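Are dig programs for veterans worth the fee, or mostly good PR?

Posted by Tretov

My discharge was a while back and I keep getting flyers for a two-week dig at Follside. The pitch is that careful work in the dirt settles your head. Maybe. They want $1,045 plus airfare, and the only proof I've been sent is quotes from happy people. Has anyone gone and come home unimpressed?

Stolitz

I did the Follside one in July. We were seven in a trench, up at 6 a.m., and I slept better than I had in months. So would anyone who shoveled all day. Did it last? Two weeks after I got home, no. I liked the company, and I'd pay for that again, at half the price.

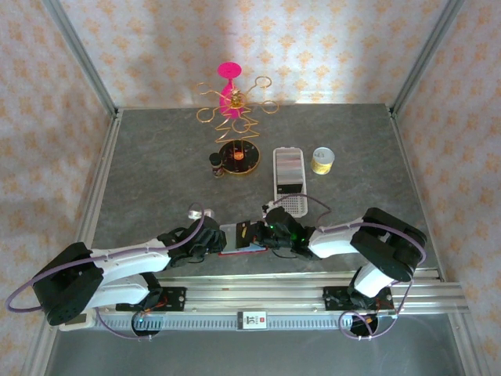
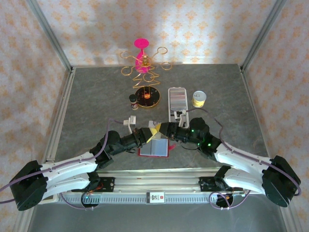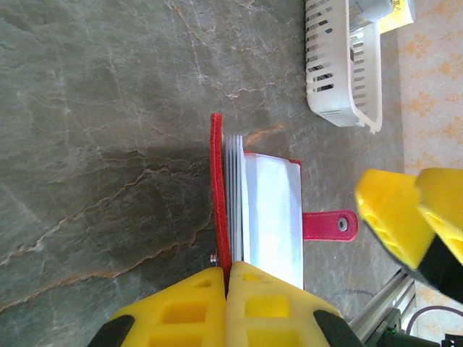
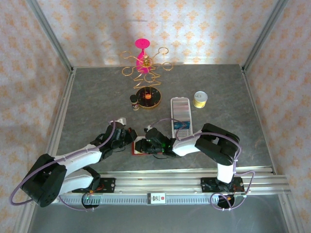

What I'd ask before sending money is who the counselor is and whether that person is on site or just on a phone list. Ours was on a phone list. Get the refund terms in writing too.

Paewai

its great just go!! you wont regret it

Stolitz

Paewai, which program did you do, and what did it cost you? "Just go" is what the flyer says.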